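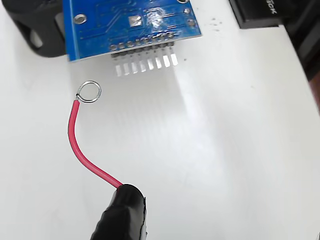

A reader in Barolham asks why solder melts so easily when the metals it joins stay solid, and whether any metal would do the same job if it were made hot enough.

Any metal will melt if it is made hot enough. The temperature at which a solid turns to liquid is called its melting point, and each pure metal has its own. Tin melts at 232 degrees Celsius. Lead melts at 327 degrees. Copper does not melt until 1,085 degrees, and iron needs 1,538.

Why the numbers differ

A metal is made of atoms packed closely together in rows and layers. The atoms are held in place by forces between them, and they are always shaking slightly. Heating the metal makes them shake more. At the melting point the shaking is strong enough for the atoms to leave their rows and slide past one another. The metal is then a liquid.

In tin the forces are fairly weak. In iron they are much stronger, so more heat is needed.

Mixing metals

A mixture of metals is called an alloy. An alloy can melt at a lower temperature than any of the metals in it. If 63 parts of tin are mixed with 37 parts of lead, the alloy melts at 183 degrees - lower than tin and lower than lead. The two kinds of atom are different sizes and do not fit together neatly as a solid.

Lead is poisonous, so many solders now leave it out. A common kind is mostly tin with a little silver and copper. It melts at 217 degrees or slightly above.

How the joint holds

Melted solder spreads over clean copper in a thin layer. This is called wetting, although no water is used. Where the two metals touch, some tin and copper atoms join to make a new, very thin layer. When the solder cools it becomes solid again and the parts are fixed together.

Copper that has been left in air has a coating of oxide, and solder will not stick well to it. A substance called flux is used to remove the coating.

Words used on this page

Alloy - a metal mixed with one or more other substances.
Flux - a substance that cleans metal during soldering.
Melting point - the temperature at which a solid becomes a liquid.
Oxide - what forms when a metal joins with oxygen.

Next page in the Firkura Materials series: Why does iron rust?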